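Letance Workshop Newsletter, October
Bench notes: cable loops, slack and indicator lights
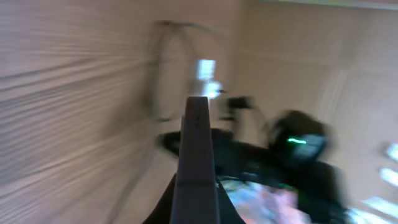 Thin dark cable in a tall loop, with a green indicator light lit on the black housing to the right.

The cabling on the shared benches at Trudero was gone over between the end of summer and the first week of October. The work covered every run that leaves a bench top, passes behind equipment, or hangs free between two fixing points. This item records what was changed, what was left alone, and what bench users are asked to do from now on.

In all, 111 cables were logged. The log gives each one a number, a length, a connector type at each end, and the bench it belongs to. It replaces the sheet that used to be taped inside the door of the supply cabinet, which had not been updated since the benches were moved to the long wall.

Loops and slack

Most of the faults reported over the past year came from cable that was too short for the job. A cable pulled straight between two points puts its load on the connector, and the connector is usually the first part to fail. A free loop takes up movement before any of it reaches the plug. The loop should hang in its own curve, with no kink at the top and no flat spot where it meets a bench edge or a bracket.

The following practice now applies to thin signal and low-voltage cable:

Leave one service loop at the equipment end. It should be long enough for the connector to be unplugged and turned toward the user without moving the equipment.

Fix the cable on both sides of the loop, never on the loop itself. Hook-and-loop ties are stocked in the second drawer. Zip ties are still allowed on permanent runs under the bench, with the tail cut flush.

Do not wind spare length around a housing. It blocks vents, hides labels, and has to be undone whenever the unit is moved.

If the spare length is greater than the loop needs, swap the cable for a shorter one. There are now 5 stock lengths in the rack, shortest on the left.

Power cords are treated separately. They are not looped at bench height. Extra cord goes in the tray below the bench, folded in a loose figure eight and tied once. Cord that is in use should not be left in a tight coil, particularly on benches with heating equipment.

Thin cable in a tall free loop is hard to see from some angles, and dark cable more so where it crosses other dark equipment. On benches where people reach across, the loop should hang to the back or to one side. If that cannot be done, a sleeve in a lighter color is available from Zikside stock. Ask at the counter and have the bench number ready. The sleeve is split along its length, so the connector does not have to come off.

Indicator lights

The second part of the work dealt with lights. Black housings tend to look alike from across a room, and on several benches the indicator is the only sign that a unit has power. Three problems came up repeatedly: indicators facing the wall, indicators covered by a cable or a label, and indicators that users read as meaning something they do not.

The first two have been corrected where the equipment could be turned or the cable moved. Two units on bench 7 could not be turned without blocking the bench outlet. They have been left in place, with a note on the shelf edge giving their switch positions.

The third problem is harder to fix with a screwdriver. Green does not mean the same thing on every piece of equipment. On some units it shows only that supply voltage is present. On others it comes on once a self-check has finished, and on a few it shows an active data link and has nothing to do with power. A lit green light should therefore not be taken as proof that a unit is ready, idle, or safe to unplug. Check the bench card first.

Bench cards have been rewritten to give indicator meaning in one line per unit: the color, whether the light is steady or flashing, and the state it shows. The cards are held in clear sleeves at the left end of each bench. Anyone who adds a unit is asked to add its line the same day. If the manual gives no meaning for the light, write "not stated" and leave the rest blank.

Surfaces and glare

A smaller point was raised by Ionuț Ciobanu after the bench walk. White parts and bright lamps on a pale background wash out nearby detail, and thin cable in front of them can be missed. He tested bench 2 with the task lamp in three positions and found the labels easiest to read with the lamp low and to the left, pointed away from the back panel. The lamp arm has been marked with tape at that position. Other benches can be set the same way if their users want it; no change has been made to them.

Reflective labels have been withdrawn from the supply drawer. Matte labels print in the same machine and take the same cartridge, but the feed setting has to be changed from gloss to plain or the first label will smear. The remaining gloss rolls are in the Avram room and may be used on storage boxes.

Checks before leaving a bench

The end-of-session check has been shortened. It previously took up a full page and was often skipped. The current version reads as follows.

Loose cable is off the floor and off the seat.
Service loops hang free and are not caught on handles, brackets, or drawer fronts.
Indicator lights are visible from the front of the bench.
Units that should be off have been switched off at the unit, then at the outlet.
Anything left running has a card with a name and a finish time.

The last line applies after 5 p.m. in particular, when the front half of the workshop is dark and a running unit may be noticed only by its light. A card without a finish time will be treated as no card, and the unit will be shut down at closing.

Still open

The underside trays on the window benches are too shallow for the heavier power cords. Deeper trays have been ordered and will be fitted when they arrive — until then, those cords may stay on the lower shelf. The label printer needs a new cutter, and labels have to be trimmed by hand for now. Scissors are on a hook beside it.

Corrections to the cable log should be written on the sheet at the counter, with the cable number and bench number. Corrections given in passing have not been making it into the log.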